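Grip slips on the sim cell, teal scoop
Rorkside Automation Forum > Setup and Repair
12 replies, 3332 views

trundside_lalit
Posting in case it saves somebody an evening. We keep a simulated copy of our Rastogi cell so we can break things for free. The arm in it kept letting go of the teal scoop halfway through the lift. I lowered the speed. I raised the grip force. I spoke to it kindly. 19 drops out of 43 lifts. 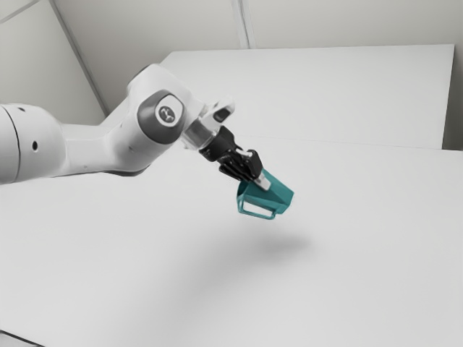

What fixed it was the contact friction on the finger pads. Whoever built the model left the pads on the default, the same value as the tabletop, so we had a gripper with the traction of a dinner plate. I changed that one number, put the force back where it started, and ran the 43 again. 2 drops.

jalomgate
Friction is the first thing everybody cranks, and then the real cell embarrasses them. Did you measure the pads or did you pick a number you liked?

trundside_lalit
Measured. Spring scale, scrap of pad, very scientific. Came out lower than I'd hoped, so I used it anyway.

Ankit Pathak
I'd still move the grasp. You're pinching the top rim and all that weight is hanging off it. Go for the handle.

trundside_lalit
Tried the handle in March. It swings like a gate.

Ankit Pathak
Then slow down the wrist.

trundside_lalit
Then I miss cycle time and get a meeting.

jalomgate
Check the center of mass on the scoop before you argue about handles. Ours came in from CAD sitting well outside the part. Ran that way for months.

trundside_lalit
Just looked. It's off toward the handle end. I hate this forum. Rerunning tonight with it corrected, rim grasp first, then Ankit's handle at half wrist speed so he'll leave me alone.

Ankit Pathak
I won't, but post the numbers.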